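Thursday, late

Quick one tonight, eyes closing. Choir till nearly nine and then the bus didn't come, so walked it from Skatstead with my music folder under my coat like a baby. Rain sideways. October doing its thing.

Rehearsal was rough. We're doing the Costache pieces for the winter concert, all 3 of them, and the altos are lost in the second one. Me included. There's a bit where we hold one low note for what feels like a week while the sopranos run all over the place, and then we have to come in on the offbeat. Came in wrong every time. Came in wrong LOUDLY the last time, which Tincuța said was at least an improvement, she would rather hear us wrong than not hear us. She stopped and made us clap it. Then walk it. Grown women stomping in a circle in a church hall. Got it on the fourth go around, lost it as soon as we sat down.

Also she's moved me to the end of the row, next to the tenors. Not sure what to make of it. Either I'm strong enough to stand there or I'm putting off Idby's people, the group that joined us in September, who all learned it a different way and breathe in odd places. Didn't ask. Will stew on it till next week I guess.

Money talk at the break. Hall hire for the concert is 470 and that's before heating. We have 30 people signed up to sing and if everybody sells 8 tickets we're fine. I have sold none. I have asked my sister, who said "is it the long one again". It is the long one again. Must ask at work tomorow, must not chicken out by the coffee machine like last year.

Black folders, dark clothes, no jewelry that clinks. Green counts as dark, I checked. Good, because I'm not buying another black top to wear for one night and then find in March with tissue in the sleeve.

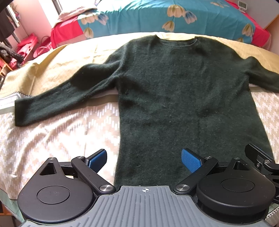
How am I supposed to learn the second piece by next Thursday? Ten minutes a day at the kitchen table, alto line only, slow, and no skipping to the part I like.

Wrote that on the back of an envelope and stuck it on the fridge. We'll see. The Tosine recording is no help, they take it at such a gallop you can't hear the altos at all. Tried singing along while the pasta was on and ended up on the tune again. I always drift to the tune. Tincuța says everybody's ear wants the tune and you have to be stubborn, sit on your own note and let the others go past you. Easy for her, she's got pitch like a tuning fork.

Nice moment though, before I forget. Right at the end, last time through the first piece, the lights at the back went off on their timer and no one got up. We just kept going, half in the dark, mostly from memory, and it was the best we've sung it. The last chord sort of hung there. Somebody's phone buzzed straight after but still. Had that feeling in my chest all the way to the bus stop – then the bus, see above.

Throat scratchy. Honey and hot water, no talking tomorrow before ten if I can get away with it. Shoes stuffed with newspaper by the radiator.

To do – ring the dentist, buy pencils (lent mine to a tenor, gone forever), ask about tickets, mark the breaths in piece two, find out whether we stand or sit for the slow one becuase my knee wants to know. Also return the casserole dish next door, it's been on the side since the weekend and I keep pretending it's mine.

Bed. Still got the wrong bit going around in my head.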